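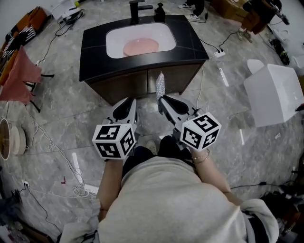

Gripper pair at the basin unit, silver piece held in the right one.

November, notebook of the Matei grippers, Clitirach workshop
Start 14:10, finish a little before seven in the evening

Purpose for the afternoon: to use both hand grippers on the washing task with the new finger pads and the new cube mounts, and to find out what comes loose. Last time the left cube had play in its mount and all the positions from that hand were useless after the first half hour. I have written this already on the previous page but I repeat it, so that Heledd does not have to search.

State of the hardware at start:
Left gripper: body from the second print, new pad, cube mount version C with two screws.
Right gripper: body from the third print (Fanance filament, the grey one), new pad, cube mount version C, the same screws.
Weight of the right one with cube and without cable: 356 g. The left I did not weigh, the scale was in use at the other bench and then I forgot.
Logger: Aslow, the version from last month. I did not update it. I do not want to change two things on one day.

Pads. The old pads were 32 mm long and they stopped too early, so a thin object sat on the hard plastic of the jaw instead of on the rubber. The new ones go almost to the tip. I glued them the evening before and left them under a clamp for the night. On both grippers the glue held for the whole afternoon. There is one corner on the left pad that I can lift with my nail, maybe a millimetre. I marked it with a pencil line and will look again next time to see if it is growing.

With hard objects I feel no difference between old and new pad. With soft things the difference is large. The silver scrubber was the problem object in the last session, it turned around in the jaw every time that it touched the plate. Now it stays where I take it, if I take it in the middle. When I take it near the end it still turns. I think this is only mechanics and no pad will cure it, but Heledd believes a shallow groove across the pad would help. She will draw one. I said I would print it and be polite about the result.
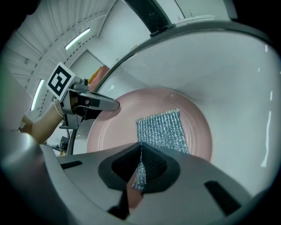 From the gripper camera: mesh scrubber on the pink plate, the other gripper reaching in from the left.

Camera view. I am quite satisfied with the angle now. The mesh can be seen nearly down to the jaw, and the other gripper comes into the picture together with its cube, so there is a chance to compare the two tracks from this side also. What I do not like is how much of the picture is our own gripper body. The lower part is nearly all grey plastic. I see two ways:

1. Tilt the camera up by a few degrees. Easy, one wedge under the bracket. But then we get more ceiling, and the ceiling has the long lamps in it, and the exposure goes darker when they come in.
2. Cut away material at the front of the body. More work, and the body is already weak beside the slots. One of the first prints broke exactly there.

I will print the wedge first. If the exposure is bad I can fix it to one value by hand, the light in the workshop does not change much after four o'clock in this season anyway.

The reflections on the inside of the basin are also a small worry. They are narrow and bright, and they move when the camera moves. For the eye it is no problem. For the contrast check in Aslow it may be one, because this check gives a warning for bright stripes and I had many warnings. I did not throw away any take for this reason. I only wrote "stripes" next to the number.

Takes. We have 71 for the afternoon. From these I would keep most, but I have not looked at all of them yet, and I know from earlier that I am too generous on the same day. Heledd should go through them without reading my marks first. The first takes are slow because I was still getting used to the stiffer trigger. From the middle on they are more equal in length.

Trigger. The spring in the right gripper is stronger than in the left one. It is the same part number, so I suppose one is from the older bag. After two hours my right hand was tired and the left was not. Please, whoever orders springs next, order one bag for both sides. I took the right one apart in the break (15:50) and put a thin washer less behind the spring. Better, but still not equal. Then I had the trigger sensor reading two steps too low when fully open, so I had to calibrate again. Calibration of the right hand was therefore done twice, and the takes before the break belong to the first calibration file. The files have the letters A and B at the end. Do not mix them!

Delay. I checked the delay between the trigger and the value in the log by closing the jaw hard on the edge of the bench and comparing the sound with the number. It is over 200 ms on the left side. The right side is clearly less, I could not get a good measurement because someone was using the saw. I do not understand why the sides are different. They have the same board and the same code. The left cable is longer, but a cable cannot make such a delay. My guess is that the left board is sending through the old adapter, with the old buffer setting. I will swap the two adapters and see if the delay goes with the adapter or stays with the hand. This should be done before any other change.

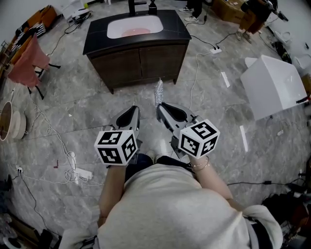

The cube mounts were the real question of the day, and I can say that version C is good. I checked both with the paper gauge at the start, in the break and at the end, and I could not push the paper into the gap at any time. The screws did not turn either, the paint marks are still in one line. For the tracking it is best when both cubes are well in view of the upper camera, with the top and two sides showing, and for the left one I now get three faces nearly always when I reach forward over the floor like this. The right hand goes naturally a bit higher and further in front, so its cube looks larger for the camera, and I have to remember this when I compare the noise of the two. The silver thing standing upright before the cabinet was a good test for it, because both jaws must come from the sides and neither cube can hide behind the other. Only when I bend my wrists inward do I lose one. In the next round I want to try the cubes turned by a quarter on the mount. The screw pattern allows it.

Cables, again. The white ones on the left side of the floor must be tied together or taped. They lie in a long tangle down to the power strip, and the strip itself is too near to the left arm of the person who works. I have asked for a hook under the bench, and until it exists I propose that the strip moves to the wall and we use the long extension from the grey drawer. The tape that we have leaves glue on the tiles, so please take the paper tape.

Small troubles, in the order they came:

Aslow stopped writing once, at about 15:20. The window was still showing numbers but the file did not grow. I closed and opened it and it was fine. One take lost. I saved the message text next to the log.

The bracket of the right camera makes a small clicking noise when I turn the hand quickly. I cannot feel any movement. Maybe the nut inside.

The trigger pin on the left gripper wants to walk out to the side. I pushed it back with the flat pliers two times. A drop of the blue thread lock did not help, naturally, as there is no thread. A pin with a head would be correct.

My fingers get warm at the place where the board sits under the grip. It is not hot, but after one hour it is unpleasant. There is space for three or four holes on the back side, away from the palm. To be drawn.

Talked with Heledd for some minutes at the end. Her opinion is that we should not print another full pair before the spring and the delay are solved, and that only the small parts should be printed in between. I agree. The Fanance roll is anyway almost at its end and a full body takes the whole night.

To do:
Swap adapters left and right, measure the delay again, with the saw off – me
Wedge for the camera, try 5 degrees and then 8 – me
Pad with groove – Heledd draws, I print
Springs, one bag, both sides – Heledd
Headed pins, the small size – who has the catalogue?
Weigh the left gripper
Look at the pencil line on the left pad
Turn cubes by a quarter, short test only, ten takes, separate folder
Hook under the bench

The grippers are in the blue box on the second shelf, batteries out. The scrubber is with them in the bag. Calibration file B is the valid one for the right hand until further notice.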